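September 1, 2019

Day two with the trial kit, and my forearms are feeling it.

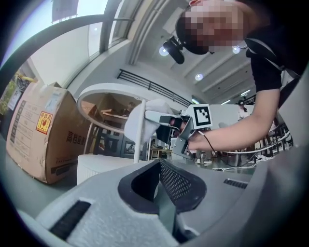

Cloth in the right gripper, left one waiting its turn.

So the Zotel kit is a pair of hand-held grippers, one for each hand, and you do a job with them so a robot arm can learn it off you later. We've got it until October on the try-before-you-buy deal, and I said I'd keep notes for everyone back at Werkosero before they sign anything. These are the notes, more or less, with my complaining left in.

Good stuff first! The fingers close beautifully on soft things. I was sure cloth would be hopeless, all those folds, but the black pads inside have a really nice bite and you don't have to strangle it. The square markers on top clip on in a second too, and I only put one on backwards (once, okay, twice).

The cables, though. They're everywhere, black ones, white ones, looping all over the place, and I spent half the morning stepping over them like a nervous horse. Stasten, the other mob we looked at, do theirs cordless, but they wanted 375 a week for the hire and Zotel want 200, so I suppose I can learn to lift my feet.

We got through 363 goes at the cloth before we packed it in, and 11 of those I'd bin because I dropped my elbow and wandered off sideways. The software is called Kolev and it's fine, a bit slow to save, and the button for throwing out a bad go is the same grey colour as everything else on the screen. I've written to ask if they can make it red.

Also the grip is built for somebody with bigger hands than me. By mid-afternoon my thumb had gone all tingly and I was swapping sides every few minutes. Must ask if there's a smaller one.

Towels tomorrow. Need to buy hand cream and more of those velcro cable ties.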